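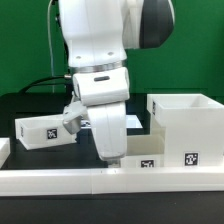
Dalia Benmoussa would rather have 18 good examples than a whole drive full of bad ones, and she says so early, before the coffee is poured. She has been collecting demonstrations for a robot arm at Saragih since May. The work is slow, and she doesn't pretend otherwise.

"People ask how many we have," she says. "I ask them how many they would be willing to watch from start to finish. Usually they stop asking."

The project is called Skestero. The aim is to get a learned policy to handle open boxes on a tabletop: move them, tip them, put one inside another where it fits. A person guides the arm through the task, the system records what the arm did and what the camera saw, and the recording goes into the training set if it passes review. Most of Benmoussa's day is spent on the review.

## What gets thrown out

I asked what makes a demonstration bad. She had a list ready.

"Hesitation is the big one. The operator gets near the box, stops, thinks, backs up, comes in again. It still ends with the box in the right place, so the script marks it as a success. But the model learns the stop. Then you run it and it sits over the box doing nothing, and you wonder what broke."

Other failures are easier to catch. A joint gets close to its limit and the arm takes an odd path. The gripper closes early. A marker is hidden behind the arm for so long that the position estimate drifts. Each box carries a square printed marker so the software can work out where it is, and the arm has a habit of getting between a marker and the camera. The team allows a marker to be out of view for 2 seconds. After that the recording is set aside and somebody looks at it by hand.

"We started with a stricter rule," Benmoussa says. "We were losing all the reaches across the table, and those were the ones we needed."

White boxes were picked for the first round because the shop had them. She would choose differently now. White on white gives the depth estimate trouble at the corners, and under strong light the rims wash out. The next round will use mixed colors, which have been ordered through Grenerport and are late.

## Operators

There are six people trained to drive the arm, and the data shows who is who. One approaches every box from the left. Another lifts much higher than the task calls for. Benmoussa doesn't correct them unless the habit causes a failure.

"If I make them all move the same way, I get one demonstration copied many times. I want the spread. What I don't want is somebody at the end of a long session who is tired and bumping things."

Sessions used to run a full afternoon. Now they run two hours, with a break in the middle, and the share of recordings that pass review has gone up. She would not give me a percentage. She said the review rules had changed over the same period and the number would not mean much.

Between recordings the operator resets the table. A sheet tells them where each box goes and which way it faces. Early on they were told to place the boxes "at random," and this did not work. People put things in the middle, straight, and well apart. The sheet now calls for boxes set close together, turned at an angle, or near the edge of the reach.

## Labels and storage

Each recording gets a short written instruction, such as "put the low box next to the tall one." Eight phrasings are in use for each task. The files are kept in Momine, the in-house archive, along with the rejected ones.

I asked why she keeps the rejects.

"We may want them for teaching it what a failure looks like. Also, my opinion of what's bad has changed twice this year. I had to go back and pull some out again."

The first policy trained on the set could push a box but not reliably grip one by the wall. The second did better with tall boxes than with low ones. Benmoussa thinks the low ones are simply underrepresented, and the operators have been told to spend the next several sessions on them. If the results don't move, she will look at the gripper angle, which she suspects is too steep when it comes down on a short wall.

She had a session to set up after we talked, and the reset sheet was still at the printer.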